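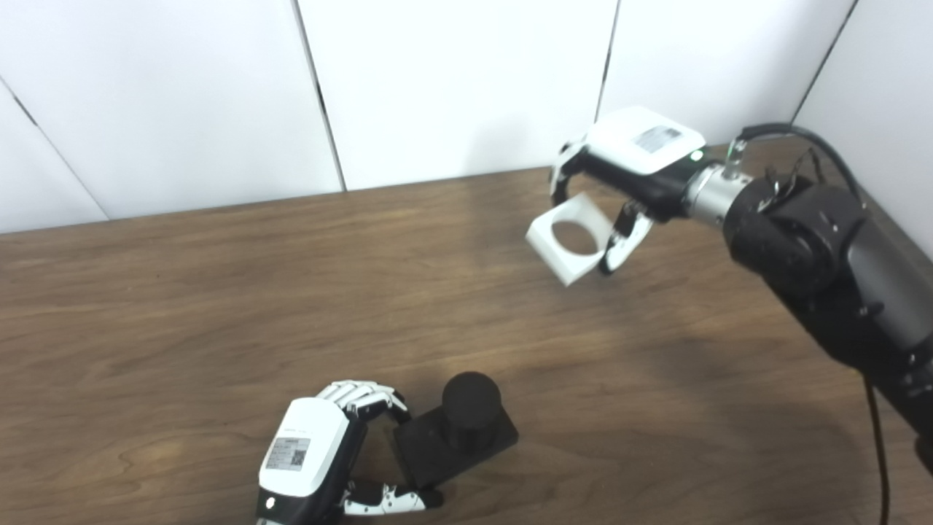 Two-handed station during a frame-and-post episode. The right hand holds the square frame above the table; the left is at the base block.

Demonstration collection (robot learning)

Demonstration collection is the recording of a robot's movements under human control for use as training examples. The records are used to fit a policy, a program that takes camera images and joint readings as input and returns the next motion command. The method is applied mainly to tasks that are hard to write as fixed rules, such as handling parts with two multi-fingered hands.

A single recorded attempt is called an episode. A group of episodes covering the same task is called a set, and several sets recorded under the same station layout form a collection.

Terminology

The person controlling the robot is the operator. The person who accepts or rejects finished episodes is the reviewer. In older material from the Milmont laboratory the two roles are called "driver" and "grader," and both pairs of terms remain in use. A "reset" is the return of all parts to a permitted starting layout between episodes. Resets are not part of the training data, although some stations record them separately.

Station layout

A typical two-handed station has a table, a pair of arms with a hand on each, and at least one camera with a view of the shared work area. Plain panels are often placed behind the table to limit changes in the background. Table surfaces vary. Wood grain gives the camera more visible texture than a painted top, but reflections near the center can change with the position of the lamps. Stations at Milmont keep the lamps fixed for the length of a set.

Cables are routed along the arms with enough slack for full wrist rotation. Cable position is not controlled between episodes, and it differs slightly in most records.

Frame-and-post task

The frame-and-post task was defined by Kha Mạc and Omar Akl for the Sodum collection. It uses two parts: a flat white square frame with a large circular hole, and a black base block with a short cylinder standing on it. The goal is to place the frame over the cylinder so that it lies level on the base.

One hand steadies the base while the other carries the frame. The task is considered moderately difficult. The cylinder is easily hidden from an overhead camera by the frame during the final approach, and contact between the two parts can turn the base if the steadying hand is late. The task has four labeled phases:

Reach. Both hands move from rest to their parts.
Hold. The base is steadied and the frame is lifted clear of the table.
Align. The hole is brought over the cylinder and the frame is tilted toward level.
Release. The frame is lowered, the fingers open, and both hands withdraw.

Phase boundaries are marked by the reviewer after recording. Akl's original instructions placed the start of Align at the first sideways movement of the lifted frame. Jihad Kassab later moved it to the point where any part of the hole lies over the cylinder, and this is the definition used in the published labels.

Recording

Operators work in blocks of 100 episodes with a break between blocks. Joint positions, hand commands and images are written to one file with a shared clock. An episode in which the clock drifts is discarded without review.

Starting positions are drawn from a printed sheet. The base is placed at a listed position and rotation, and the frame is laid flat at another. Early Sodum blocks were recorded without the sheet, and the operators tended to return the base to the same small region of the table. A policy trained on those blocks performed poorly when the base was moved toward the back edge.

Review and rejection

The Sodum collection contains 1,769 accepted episodes of the frame-and-post task. A further 374 were rejected. The most common ground for rejection was a dropped frame, followed by long pauses during Align. Afaf Issa argued that episodes with a recovered drop should be kept, as they show the policy how to return from an error. They are stored in a separate set under the name Awad and are left out of the main training split.

Software

Episodes are recorded and labeled in Fladatow, a tool written by Shadi Kanaan. It displays the joint traces beneath the camera view and allows phase boundaries to be dragged by hand. Labels are saved apart from the recordings, so a set can be relabeled without changing the source files.

See also

Imitation learning
Teleoperation
Bimanual manipulation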